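Right, I promised a few of you a proper thread on the Adetti arm kit once I'd lived with it for a bit. I've now had it three weeks, so get a cuppa, this one goes on (and on).

What it is: Adetti sell a bundle for small workshops and colleges. You get the arm, a two-finger gripper, the control box, a teach tablet and a year of their Hillolier software. You find your own table. I paid £2,596 for mine, ex-demo, from Dusov, who mostly do refurbished kit. Invoice says 10/03/2022 and it turned up four days later on a pallet, shrink-wrapped to within an inch of its life.

For comparison, the Malik kit I was also eyeing up was £1,330, but that's a much lighter arm and you buy the gripper separately. I dithered over it for ages. Still dithering a bit if I'm being fair to Malik, their support forum is lovely.

Setting up took me an evening and a half. The evening was bolting down and cabling. The half was me hunting for the licence code, which Dusov had put inside the tablet case under the foam. Thanks, Dusov!

First gripe: the manual. It's 200 pages and the bit you need on day one (setting the tool centre point) is near the back, after a whole chapter on warranty. Just go straight there. Put a sticky note on it.

Second gripe: the emergency stop cable is too short. I wanted the button at the front corner of the bench where my hand naturally goes and it wouldn't reach. Adetti sell a longer one. Of course they do.

Now the good stuff. Hillolier is really nice to use. You move the arm by hand, tap the tablet to save a point, name it something sensible (mine are all named after biscuits, don't copy me) and string the points together. I had it going between two spots before my tea went cold.

Someone asked about the gripper force setting. It goes from 1 to 10, and I leave mine on 3 for small light things. Higher than that and it squashed a foam block I was quite fond of.

Speed wise I'm running it slow. You can turn it up, and the demo videos on the Adetti site certainly do, but I like being able to see what it's up to when it gets near the table.

My go-to test for any pick and place thing is coloured cubes. They're cheap, and you find out very quickly if your heights are off, as each layer needs its own. Today's stack is red, then yellow, then green on top, over by the marked square.

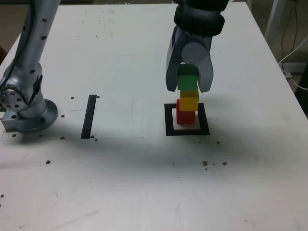
Can you use the kit without knowing how to code?
Saving points and replaying them needs no code at all, but loops and anything with a sensor will have you typing a few short lines.

The code side is fine, by the way. There's a help panel that shows the line you probably wanted, and it's right often enough that I've stopped grumbling at it.

Bits I haven't tried yet: the camera add-on, the suction head, and the thing where two tablets talk to one control box. If anyone's got the suction head please tell me whether it's noisy, my bench backs on to next door's living room.

Running costs so far are nil apart from that longer cable. The software goes on to a yearly fee after the first twelve months and I couldn't get a straight price out of Adetti. I've asked twice. Bear that in mind before you fall in love with it.

Would I buy it again? At the ex-demo price, yep. At full whack I'd probably wait until November and see if they do a sale like last year's. Ask me anything, I'm about all evening.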